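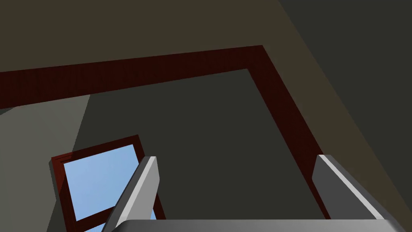 CLULLIVTHORPE, May 2022 -- The town will start picking up food scraps at the curb this summer, after a trial on the streets east of the Landeg canal kept more garbage out of the landfill than the council had planned for.

The council voted in favor of the plan at its last regular meeting. Every home that now has a trash cart will be able to ask for a small lidded pail for the kitchen and a larger bin for the curb. There is no added charge for the first year. After that, the cost will be folded into the regular trash bill, and the council has not yet set the amount.

The trial began in March of last year with 2,000 households. By the time it closed the number taking part had grown to 2,668, mostly from people on nearby streets who called the public works office and asked to be let in.

"We had a waiting list by the first fall," said Hooman Alipour, who runs the town's waste program. "People wanted to know why the truck went past their house and didn't stop."

Alipour told the council that the trial had its problems. Bins were missed on several streets during the winter, when snow was piled along the curb, and two loads were turned away at the compost yard after plastic bags were found mixed in with the scraps. The town has since dropped its early advice that bags marked as compostable were fine to use. Paper bags and newspaper are still allowed.

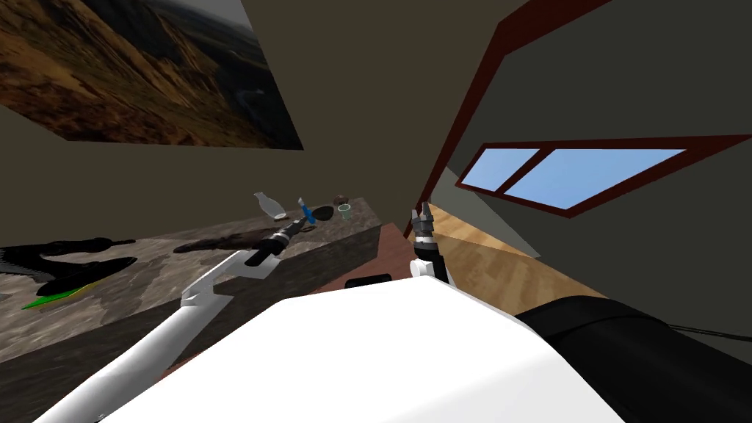

The scraps will go to the yard at Stornier, 15 miles north of town, where they are mixed with leaves and wood chips and turned over a period of months. The yard already takes yard waste from Clullivthorpe and has room for the extra loads, according to a report given to the council. Finished compost will be handed out to residents each spring at the public works lot, as it was this year. Anyone picking it up will need to bring a shovel and something to carry it in.

Hauling will be done by Otitent, the firm that ran the trucks during the trial. Its contract runs for 2 years, with a review at the halfway point. Another bid came in lower but did not include a truck that could get down the narrow lanes behind Canal Street, and the council turned it down.

Not everyone at the meeting was in favor. Several residents said they already compost in their own yards and should not have to pay for a service they will never use. Others asked about smells and raccoons. Alipour said complaints about animals during the trial came mainly from homes where the bin lid had been left unlocked -- the lid has a latch that has to be pushed down by hand -- and that a sticker showing how to close it will be put on every new bin.

The pickup will take fruit and vegetable peelings, meat and bones, dairy products, bread, eggshells, coffee grounds and paper coffee filters. It will not take cooking oil, pet waste, diapers or anything made of plastic or foam. Pizza boxes can go in if they are torn up small enough for the lid to shut.

Scraps will be picked up on the same day as the trash. Bins should be at the curb by 6 a.m. and set well apart from the trash cart so the crew can reach both.

Sign-up forms are at the town hall front desk and at the library. Households that took part in the trial will be kept on the route and do not need to fill out a new form. 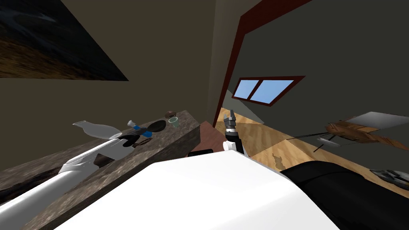
Can renters sign up for the pickup?

Renters can sign up if their building has its own trash carts. In buildings that share a dumpster, the owner or manager has to make the request, and the town will bring one large bin for everyone there to use.

Questions about routes or missed pickups can be taken to the public works office during business hours. The council will take up the second-year rate when it begins work on next year's budget.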